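[cukow-users] Re: 細いロッドの把持計画で START_IN_COLLISION が返る件

日付: 2023年5月
宛先: cukow-users

前のメールの該当部分を引用します。

> Cukow のプランナを Rugemalira のシミュレーション環境から呼んでいます。
> テーブル上の金属ロッドを拾うタスクで、姿勢推定までは通るのですが、
> 把持計画がかなりの割合で失敗します。3000 エピソード流したところ、
> 982 件が START_IN_COLLISION で終わりました。残りの失敗は IK が
> 解けないもので、こちらは少数なので今は気にしていません。
>
> ロッドの衝突形状は Cumlow で凸分割しています。max_hulls は既定値の
> 16 のままです。マスクは Dasto の出力をそのまま姿勢推定に渡しています。
> 制御周期は 100 Hz です。
>
> 質問は次の2点です。
> (a) 凸分割の数を増やせば直りますか。
> (b) START_IN_COLLISION の判定マージンを下げても問題ないでしょうか。
>
> ログは失敗時のものだけ残してあります。

ログを読みました。先に答えだけ書くと、(a) は直りません。(b) は勧めません。以下、理由と、当方で同じ構成を組んで確認した内容です。

1. 判定がどこで落ちているか

START_IN_COLLISION は、計画の始点配置で衝突が検出されたときに返るコードです。名前からはアームと環境の衝突を想像しますが、物体対物体のペアも判定に含まれます。送っていただいたログの pair 行を見ると、大半が次の形です。

 pair: rod_0 / table depth: 正
 pair: rod_0 / rod_0.1 depth: 正

上の行はロッドがテーブルにめり込んでいるという意味で、アームは関係していません。下の行が今回の本題です。rod_0.1 というオブジェクトは元のシーン記述にはなく、姿勢推定の段階で追加されています。ワールドモデルに同じロッドが二重に登録されている状態です。

どちらの行も、シミュレータ側の真値では起きていません。真値の姿勢をそのままプランナに渡す設定(pose_source: oracle)で同じ初期配置を流すと、START_IN_COLLISION は一件も出ませんでした。したがって衝突形状の粗さは主因ではなく、推定姿勢の側に原因があります。

2. マスクの分裂

Dasto はマスクの後処理で連結成分を取り、成分ごとにインスタンス ID を振ります。直径に比べて長い物体では、マスクの途中に数画素の途切れがあるだけで成分が二つになります。ねじのように表面に凹凸がある物体では、明暗の交替が激しいところでマスクの幅が局所的に細り、さらに切れやすくなります。

切れたあとの挙動は次のとおりです。

- 面積の大きい成分が rod_0 として登録される
- 小さい成分は min_area を超えていれば rod_0.1 として登録される
- それぞれに対して、ロッド全長のモデルで位置合わせが走る

三つめが問題です。短い断片に全長モデルを合わせると、長手方向の位置が拘束されません。最適化は初期値に近いところで止まり、結果として rod_0 と重なった姿勢が返ります。先端側の断片は三角形に近い輪郭になることがあり、その場合は長手軸の向きも決まらないので、ヨー角がばらつきます。ログでヨーが飛んでいるエピソードと rod_0.1 が存在するエピソードは、拾い読みした範囲では一致していました。

手先側の視点では、もう一つ条件が悪くなります。グリッパ自身がロッドの片端を隠すため、見えている端が一つしかありません。全長の拘束が効かない状態で反対側も切れると、長さ方向の手がかりは実質なくなります。自己遮蔽の領域は順運動学から計算できるので、遮蔽されている画素は「物体なし」ではなく「不明」として扱うべきです。Cukow 側のインタフェースには valid_mask という引数があり、これを渡すと残差の計算から不明画素が除かれます。いただいた設定ファイルではこの引数が空でした。

3. 高さ方向のめり込み

rod_0 / table のペアについては別の原因です。ロッドを円柱で近似したモデルと、ねじ山を含むメッシュとで、外径の定義が食い違っています。姿勢推定は円柱で行い、衝突判定はメッシュで行っているため、推定時にちょうど卓面に接していた姿勢が、判定時には山の高さだけ沈みます。

対処は、どちらかに揃えることです。把持だけが目的なら衝突側も円柱にして構いません。その場合は山の外径を使ってください。谷径や呼び径の中間値を使うと、指を閉じる動作の終端位置がずれます。締結まで行うタスクでは、把持計画用と接触計算用の形状を別々に持つほうが扱いやすくなります。Rugemalira のシーン記述では planning_geom と contact_geom を分けて書けます。

4. 凸分割の数について

(a) に戻ります。ロッドに対して max_hulls を上げても、上記のどちらにも効きません。当方では 16 のまま円柱に差し替えただけで rod_0 / table のペアは消えました。逆にねじ山を凸分割で忠実に表そうとすると、必要な分割数が大きくなり、隣り合う凸包の境界で法線が不連続になります。シミュレーション上では、転がしたときに細かく跳ねる挙動として現れます。

分割数を上げる意味があるのは、ロッドよりもパネルのほうです。切り欠きの多い板を少ない凸包で覆うと、穴が塞がったり、縁の外側に体積がはみ出したりします。パネルのすぐ脇に指を下ろす配置では、このはみ出しがそのまま到達不能の原因になります。IK 失敗と記録されているものの中に、実際には衝突で全候補が棄却されたものが混じっている可能性があるので、reject_reason を出力して確認してください。既定では最後に評価した候補の理由しか残りません。

ファンガードのような線材の格子は、衝突形状としては一枚の円板で代用するのが無難です。格子の隙間に何かを通す計画をしないのであれば、忠実に作っても計算時間が増えるだけです。

5. マージンについて

(b) の collision_margin は、推定誤差の吸収と、離散化した経路の中間点での衝突見逃しの両方を受け持っています。これを下げると始点の判定は通りますが、同じ値が経路全体に使われるため、パネル脇を通る経路で余裕がなくなります。始点だけを緩めたい場合は start_margin を個別に指定できます。ただし今回のように物体が二重登録されている場合、めり込み量はマージンの調整で吸収できる大きさではありません。

6. 推奨する設定

当方で試した設定の差分です。

 perception:
 merge_collinear: true
 merge_gap_ratio: 既定値のまま
 valid_mask: self_occlusion
 scene:
 rod:
 planning_geom: cylinder
 radius_source: thread_major
 contact_geom: mesh
 panel:
 planning_geom: convex_decomp
 planner:
 collision_margin: 既定値のまま
 log_reject_reason: all

merge_collinear は、二つの断片の主軸がほぼ同一直線上にあり、かつ隙間が短いときに一つのインスタンスへ統合するものです。断片が小さいと主軸の推定が不安定なので、大きい成分の軸を延長し、小さい成分の重心がその近傍にあるかどうかで判定しています。両方の主軸を対等に比較する古い実装では、先端側の断片が統合されずに残ることがあります。パッケージを固定している場合は、変更履歴で該当の修正が入っているかを確認してください。

注意点として、merge_collinear は別々のロッドが一直線に並んだ場合に誤って統合します。テーブル上にロッドが2本ある初期配置では、統合後の長さがモデル長を超えていないかを検査し、超えていれば統合を取り消す処理を入れてください。check_model_length を true にすると同じことをします。片端が遮蔽されているときは見かけの長さが短くなるため、この検査だけでは足りません。外側の視点を併用できるなら、そちらの推定を優先するほうが確実です。

再現に使ったシーンは、穴あきの青いパネルを卓上に立て、ロッドを寝かせて置いたものです。アームは Franka のモデルです。 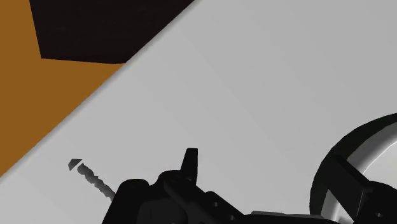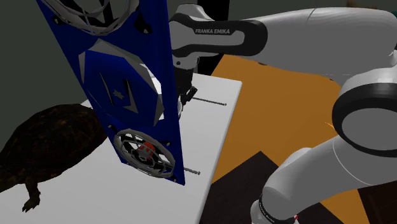 7. 二つの視点の使い分け

外側の視点は両端が見える配置を取りやすい反面、ロッドの像が細くなり、マスクの幅が数画素まで落ちます。この条件では、輪郭より中心線を使うほうが安定します。Dasto に中心線を直接出す機能はないので、マスクを細線化してから直線を当てはめています。パネルの下縁に片端が隠れる配置では、見えている端点をロッドの端点とみなさないでください。パネルの姿勢が既知なら、その投影輪郭に接している端点を不明扱いにできます。

手先側の視点は、近づいたあとの横方向の補正に限って使うのが現実的です。長手方向の位置は外側の推定を引き継ぎ、手先側ではロッド軸に直交する方向のずれとヨーだけを更新します。6自由度を毎回解き直すと、断片化したフレームで姿勢が跳びます。

更新は制御周期と同じ 100 Hz で回す必要はありません。マスクの推論が間に合わず、古い画像に対する補正が現在の手先姿勢に適用される例がログに見られました。画像のタイムスタンプ時点の関節角で変換を計算し、補正量だけを現在の目標へ加えてください。Rugemalira 側のブリッジは、既定では受信時刻をタイムスタンプに入れます。stamp_source: render に変えないと、この処理は意味を持ちません。

8. 切り分けの手順

手元で確認する場合は、次の順で進めてください。

(1) pose_source: oracle で、失敗した初期配置だけを再実行する
(2) 推定姿勢に戻し、登録オブジェクト数をシーン記述と照合する
(3) planning_geom を円柱に変え、rod_0 / table のペアの有無を見る
(4) merge_collinear と valid_mask を一つずつ有効にする
(5) reject_reason を全候補について集計する

(4) を同時に有効にすると、どちらが効いたのか分からなくなります。乱数の種は初期配置と推論で別に固定してください。共通の種を使うと、設定変更で乱数の消費順が変わり、初期配置まで変わります。

9. 未確認の点

締結動作まで含めた評価はしていません。contact_geom をメッシュのままにしたときの接触計算の安定性は、時間刻みとソルバの反復回数に依存するはずですが、把持までの範囲では差が見えませんでした。

また、背景の物体がマスクに与える影響も見ていません。卓の周囲に置く物を入れ替えたときに誤検出が増えるようであれば、卓面の投影範囲で検出領域を制限してください。パネルを立てた配置では卓面の外にパネル上部がはみ出すので、この制限はロッドのクラスだけに適用します。

(5) の集計結果と、成功したエピソードのログを数件送ってもらえれば、IK 失敗の側も見ます。失敗時のログだけでは、二重登録が成功時にも起きているのかどうかを判断できません。

-- 
cukow-users メーリングリスト
投稿はプレーンテキストでお願いします。大きなログは本文に貼らず、置き場所を書いてください。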